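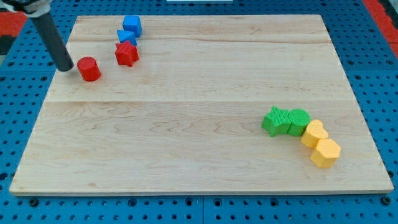
Clurkuston Makers' Club – Toys and Games Group

Review: the Jirkero shape blocks

I've wanted a good set of plain, chunky shape blocks for our toy shelf for ages, and the Jirkero set has made me very happy. There are no letters on them and no numbers, and no app to go with them. You get cylinders, cubes, stars and triangular prisms in strong, flat colors, and you get on with it.

The color is what I noticed first. The red is really red! On a pale maple board it almost jumps at you, and the blue and the green hold their own next to it. We've tried sets where the red was more of a tired orange, and the kids sorted everything into the wrong piles and then argued about it. With these, Asuka's two had the colors sorted before I'd found somewhere to put the box down.

Then there's the surface. The blocks have a fine texture all over, which I didn't think I'd care about, and now I care about it a lot. It gives small fingers something to grip, and it keeps the shine down under our awful ceiling lights. I also like the cube, with its slightly softened edges. I've stepped on plenty of blocks in my life and I know what a sharp corner feels like.

The stars are my favorite. Five points, nice and fat, and they lie flat so you can use them as a base for something else. Radek built a tower with a star on every second level and it stood all through Sunday lunch (we did walk around it very carefully). The triangular prisms are good fun too – lay one on its side and it's a roof, put it down flat and it's a slice of pie, or so I was told by a four-year-old who then tried to sell it to me.

The short, squat cylinder stands well, and it rolls well too, straight off the table if you let it. If your floor slopes like ours does, play on a rug.

A few grumbles. The box is thin cardboard and ours split at one corner in the first week. We've moved everything into a cotton bag, and I'd suggest you do the same. I'd also love more cylinders, as they're the first thing everyone reaches for. And the texture does hold on to dust and biscuit crumbs, so plan on giving them a scrub now and then. An old toothbrush and dish soap did the job for us in 30 minutes, with Dalia drying.

Do try them on a smooth wooden board if you have one. Wavy grain, pale color, a bit of room to spread out, and suddenly the kids are making long curving lines of blocks as well as towers. Ours stays out on the table most of the time now.

The set lives on the toy shelf by the window, in the striped bag. Members can borrow it for 2 weeks, and please check under the sofa before you bring it back – we're already one green star short.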